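Ustlow 그리퍼

Ustlow(어스틀로). 손에 들고 쓰는 자작 평행 그리퍼. 방이나 공용 작업실에서 한 사람이 조립할 수 있게 그린 도면, 그리고 그 도면으로 만든 물건을 같이 부르는 이름. 모터 없음. 손잡이를 쥐면 핑거가 닫히고 놓으면 스프링으로 열림. 로봇 팔에 달 수 있는 판도 따로 있으나 이 문서는 주로 손으로 드는 쪽을 다룬다. 팔 장착형은 Ustlow-A 문서 참고(아직 비어 있음, 누가 좀 채워 주길).

이름은 첫 도면 파일명에서 왔다. 뜻은 따로 없다고 한다. 같은 도면을 Adville 쪽에서는 한동안 '집게 2판'이라고 불렀고 지금도 오래된 글에는 그렇게 나온다. 검색할 때 주의.

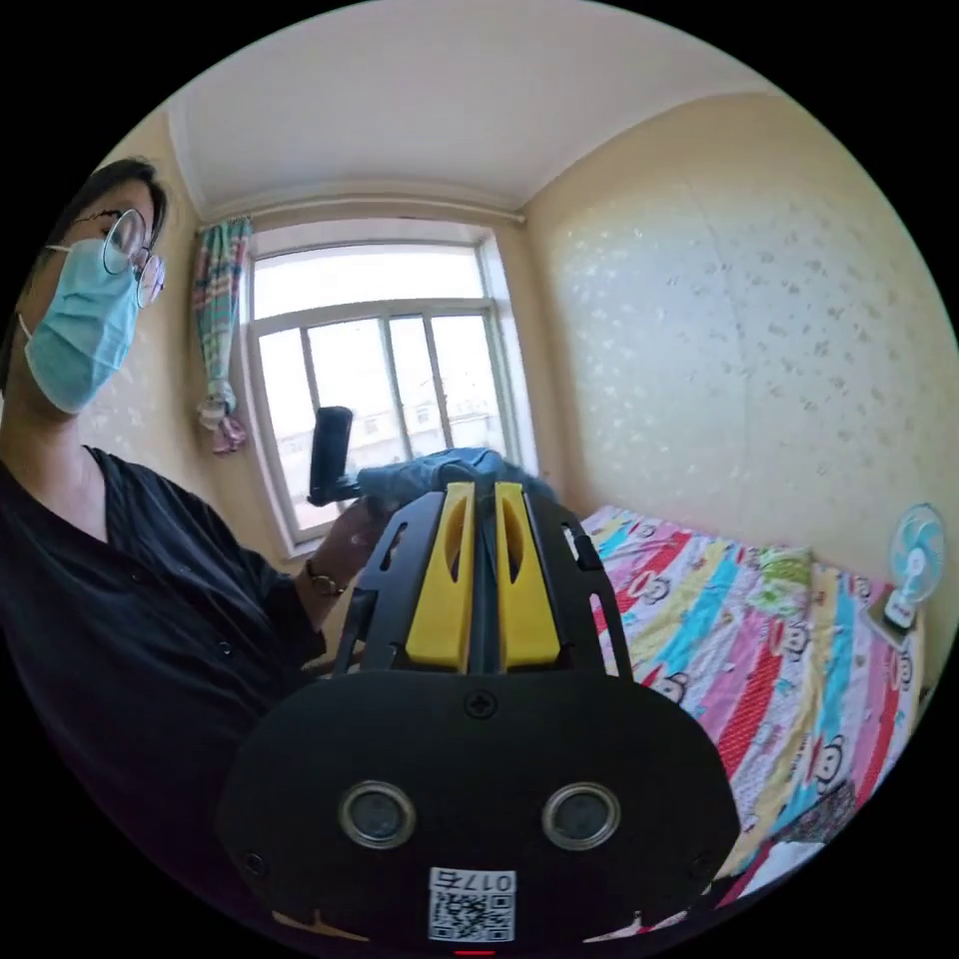
글쓴이: Bhavana Kaimal
최종 편집: 2020-08-11
분류: 자작 로봇 / 말단장치 / 가정 제작

1. 개요

기본 구성은 검은 몸체, 그 위의 뼈대, 뼈대에 물리는 핑거, 뒤쪽 손잡이. 핑거는 노란색이 표준처럼 굳었지만 도면에 색 지정은 없다. 첫 제작자가 남은 노란 필라멘트를 썼고 다들 따라 했음. 검은 핑거를 섞어 끼우는 사람도 있다.

무게는 손잡이까지 합쳐 713 g. 손잡이와 고정판을 떼면 454 g. 이 차이가 생각보다 커서, 한 손으로 오래 들고 일할 사람은 손잡이를 속이 빈 것으로 뽑는 편이 낫다. 대신 비틀림에 약해진다. 둘 다 가질 수는 없고.

용도는 천, 수건, 얇은 옷, 베개 귀퉁이처럼 모양이 계속 변하는 물건을 집는 일이 많다. 딱딱한 물건도 집지만 컵 같은 것은 시판 집게가 더 싸고 낫다는 의견이 다수. 천 때문에 만드는 물건이라고 보면 됨.

2. 내력

첫 도면은 Randon 공용 작업실 게시판에 올라왔다. 설명 한 줄에 파일 묶음 하나. 치수도 없고 조립 순서도 없었다. 처음 만든 사람들이 링크를 거꾸로 끼운 이유가 여기 있다.

그 다음 나온 것이 Dwivedi 링크. 원래 도면은 핑거가 호를 그리며 닫혔는데, 이러면 얇은 천이 끝에서 밀려 나간다. Dwivedi 링크는 평행사변형 꼴로 짜서 핑거 두 개가 나란한 채로 오므라든다. 지금 돌아다니는 도면은 전부 이쪽. 옛 도면을 받았다면 버리고 새로 받을 것.

12월판(December판)에서 핑거에 길쭉한 구멍이 뚫렸다. 무게를 줄이려는 목적이었고, 덤으로 출력 시간이 줄었다. 구멍 때문에 핑거가 휜다는 보고가 있었으나 대부분 채움 밀도를 너무 낮게 잡은 경우였음. 뒤의 '흔한 고장' 항목 참고.

몸체 모양은 그 뒤로 거의 안 바뀌었다. 넓고 둥근 방패꼴. 더 작게 만들려는 시도가 여러 번 있었는데 손등이 뼈대에 걸려서 전부 되돌아왔다.

3. 구조

3.1 몸체
검은 무광 출력물. 가운데 위쪽 십자나사가 앞뒤 껍데기를 잡는다. 이 나사를 먼저 끝까지 조이면 안쪽 링크 축이 끼어서 안 움직인다. 반드시 맨 나중. 아래쪽에는 번호표 붙이는 자리가 있다. 여러 대를 만드는 작업실에서는 QR 스티커를 붙여 어느 몸체에 어느 핑거를 맞췄는지 적어 두는 것이 관례. 핑거는 갈아 끼울 때마다 유격이 조금씩 달라서 이 기록이 없으면 나중에 고생함.

3.2 뼈대
비스듬한 살이 양옆으로 벌어진 모양. 살 사이가 비어 있다. 출력할 때 눕혀서 뽑아야 층이 살 방향으로 간다. 세워서 뽑으면 첫날 부러진다. 진짜로.

3.3 핑거
안쪽 면은 그냥 평면. 미끄러우면 얇은 실리콘을 붙인다. 고무줄을 감는 방법도 있는데 천에 자국이 남는다고 해서 요즘은 잘 안 씀. 핑거 끝은 각을 살짝 죽여 놓는 게 좋다. 사포 500번으로 마무리. 그보다 거칠면 극세사 올이 걸린다. 필자는 100번으로 끝내고 썼다가 수건 한 장을 버렸음.

3.4 손잡이
원통형. 당김줄이 속으로 지나간다. 손이 작은 사람은 레버 쪽 홈을 한 칸 당겨 끼울 것. 도면에는 홈이 그려져 있는데 설명이 없어서 다들 그냥 지나친다. 손잡이 각도는 고정. 각도 조절형을 만든 사람이 있으나 나사가 풀려서 결국 접착했다고 함.

3.5 당김줄과 스프링
줄은 낚싯줄도 되고 자전거 변속선도 된다. 낚싯줄은 부드럽지만 늘어난다. 몇일 쓰고 다시 당겨 줘야 함. 변속선은 안 늘어나는 대신 손잡이 입구를 갉아먹으니 입구에 짧은 튜브를 끼운다. 스프링은 약한 것부터. 센 스프링을 넣으면 열리는 건 시원한데 손아귀가 먼저 지친다.

4. 집에서 만들기

공구는 많이 필요 없다. 십자드라이버, 니퍼, 사포, 줄자. 출력기가 없으면 작업실에 파일을 맡긴다. Randon에서는 재료값만 받는다(게시판 공지 기준, 바뀌었을 수 있음).

순서는 대충 이렇다. 뼈대에 링크부터. 링크 축이 제 무게로 툭 떨어질 정도로 헐거워야 맞다. 뻑뻑하면 구멍을 손드릴로 살짝 넓힘. 전동은 쓰지 말 것, 녹는다. 그 다음 핑거. 두 핑거를 맞대고 불빛에 비춰 본다. 위아래로 고르게 빛이 새면 합격, 한쪽만 새면 링크 하나가 뒤집힌 것. 그 다음 당김줄. 마지막에 몸체를 덮고 앞에서 말한 십자나사.

줄 길이는 조립하면서 맞추는 수밖에 없다. 도면에 적힌 길이는 Adville 쪽 손잡이 기준이라 다른 손잡이에는 짧다. 넉넉히 자르고 마지막에 니퍼로.

바닥보다 침대 위에서 시험하는 사람이 많다. 떨어뜨려도 안 깨지고, 집을 천이 이미 깔려 있고. 단점은 나사를 떨어뜨리면 못 찾는다는 것. 조립은 책상, 시험은 침대로 나누면 된다.
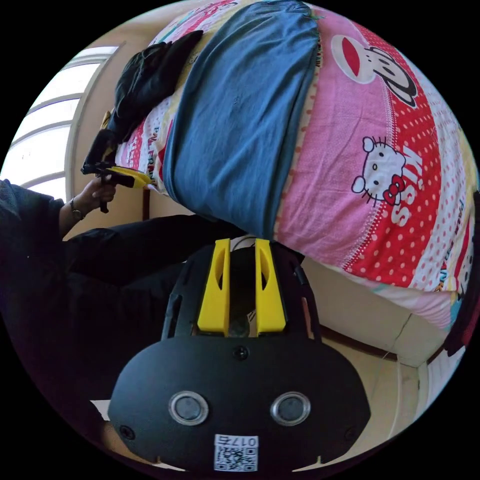 이불 위 시험. 한 손에 든 그리퍼의 노란 끝이 침구에 닿아 있다.

5. 시험 방법

정해진 규격은 없고 작업실마다 다르다. 아래는 집에서 하기 쉬운 것만 추림.

5.1 천 집기
마른 극세사 천을 구겨 놓고 위에서 집는다. 편 천이 아니라 구긴 천인 이유는, 편 천은 잡을 데가 없어서 그리퍼 문제인지 각도 문제인지 구별이 안 되기 때문. 구긴 천을 안정되게 들면 그때 편 천으로 넘어간다. 집은 뒤 손목을 돌려 본다. 돌릴 때 천이 흘러내리면 핑거 면이 미끄럽거나 스프링이 너무 센 것.

5.2 누르고 밀기
핑거를 닫은 채 이불을 밀어 주름을 편다. 집는 힘은 안 보고 뼈대만 보는 시험. 뼈대 살에서 딱딱 소리가 나면 층이 벌어지는 중이니 멈춘다. 무늬가 큰 이불이 의외로 편하다. 어디까지 밀었는지 눈에 잘 들어옴.

5.3 베개 옮기기
긴 베개는 가운데를 집으면 양끝이 처져서 손목에 다 실린다. 귀퉁이를 집어 끌고 가는 쪽이 맞다. 들어올리는 시험으로 쓰지 말 것. 이걸로 링크 축을 휘어먹은 사례가 여럿 있음.

5.4 두 대로 하기
양손에 하나씩, 또는 둘이서 하나씩. 천을 마주 잡고 당긴다. 한쪽이 먼저 놓치면 그쪽 핑거를 손본다. 서로 바꿔 들고 한 번 더 해야 한다. 사람 손 차이인지 기계 차이인지 그래야 나온다.

시험 결과는 몸체 번호와 핑거 색, 스프링 종류만 적어도 충분하다. 더 적기 시작하면 안 하게 된다. 필자 경험.

6. 흔한 고장

핑거가 한쪽만 닫힘. 줄이 한쪽 도르래에서 빠졌다. 몸체를 열어야 함. 십자나사를 풀고 앞판만 들면 된다.

핑거 끝이 벌어짐. 손잡이를 꽉 쥐었을 때만 그러면 정상 범위. 살짝 쥐어도 그러면 채움 밀도가 낮은 핑거. 다시 뽑는다. 순간접착제로 구멍을 메운 사람이 있었는데 무거워지기만 했다.

천이 뼈대에 말려 들어감. 집은 천이 크면 늘 생긴다. 핑거를 긴 것으로 바꾸거나, 천을 손 반대쪽으로 늘어뜨리고 잡는다. 습관 문제가 반이다.

삐걱거림. 링크 축에 기름을 치면 조용해지지만 그 기름이 천에 묻는다. 흑연 가루도 마찬가지. 양초를 문지르는 정도가 무난함.

나사가 저절로 풀림. 플라스틱에 바로 박은 나사는 결국 풀린다. 여러 번 열고 닫을 거면 처음부터 너트를 심을 것. 새 도면에는 너트 자리가 있다.

손잡이 레버가 안 돌아옴. 줄이 튜브 입구에 씹힌 것. 당겨서 빼려고 하면 더 씹힌다. 핑거 쪽에서 밀어 넣듯이 풀어 준다. 그래도 안 되면 줄을 자르는 게 빠름.

7. 변형판

짝짝이 핑거. 한쪽은 노란 출력물, 한쪽은 검은 판. 단단한 쪽이 기준면이 되고 무른 쪽이 따라와서 얇은 천에 유리하다는 주장이 있다. 유리하다는 기록도 있고 차이 없다는 기록도 있음. 아직 정리가 안 됬다. 클립을 물려 핑거 면을 갈아 끼우는 방식도 이쪽에서 나왔다.

짧은 핑거판. 작은 부품용. 천에는 쓸모없음.

왼손판. 몸체를 좌우로 뒤집어 출력하면 끝. 단, 글자나 표시를 파 넣은 파일은 글자까지 뒤집힌다. 스티커로 붙이면 이 문제가 없다.

경량판. 뼈대 살을 더 얇게. 권하지 않음. 3.2 참고.

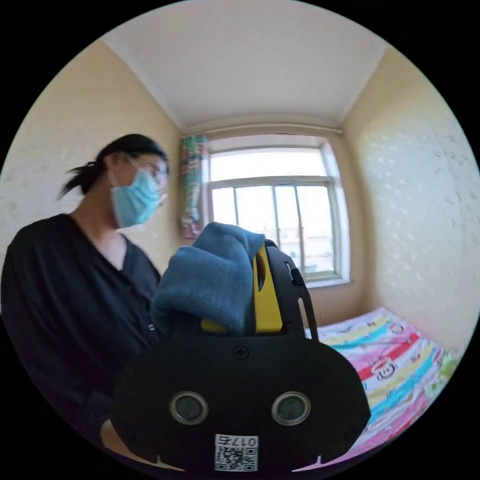
토론란에 달린 의견. 7항은 좀 고쳐야 합니다. 짝짝이 핑거에서 중요한 건 재질보다 어느 쪽을 엄지 쪽에 두느냐예요. 단단한 판을 엄지 쪽에 두면 손목 돌릴 때 천이 판에 기대서 안 흘러내리고, 반대로 끼우면 그냥 노란 핑거 두 개랑 똑같습니다. 기록이 엇갈리는 것도 방향을 안 적어서 그럴걸요. 몸체 번호 옆에 방향 한 글자만 더 적으면 됩니다. 그리고 5.1에 젖은 천 얘기가 왜 없나요?

위 의견 반영 예정. 방향 표기는 다음 도면부터 넣기로 함. 젖은 천은 일부러 뺐다. 물이 줄 구멍으로 들어가면 스프링에 녹이 슬고, 몸체를 막는 방법이 아직 없다. 막은 사람 있으면 토론란에 남겨 주길.

8. 안전

핑거 사이에 손가락을 넣고 레버를 쥐지 말 것. 스프링이 약해도 아프다. 사포질할 때는 창을 열고 마스크. 특히 탄소 섞인 필라멘트는 가루가 손에 박힌다. 손목시계 줄이 당김줄에 걸리는 일이 드물게 있으니 줄이 밖으로 나온 구형 손잡이에서는 시계를 반대 손에 찬다. 신형은 상관없음.

오래 들면 손목이 아프다. 쉬는 수밖에.

9. 같이 보기

Dwivedi 링크
Ustlow-A (팔 장착형)
Randon 공용 작업실
Adville 손잡이 규격
출력물에 너트 심기

10. 편집 메모

줄 길이 표가 아직 없음. 손잡이별로 필요하다. 링크 축 굵기도 판마다 다른데 어느 판부터 굵어졌는지 아는 사람이 적어 주면 좋겠다. 2항의 순서는 게시판 글을 보고 맞춘 것이라 앞뒤가 바뀐 데가 있을 수 있음. 출처 링크 정리는 다음에.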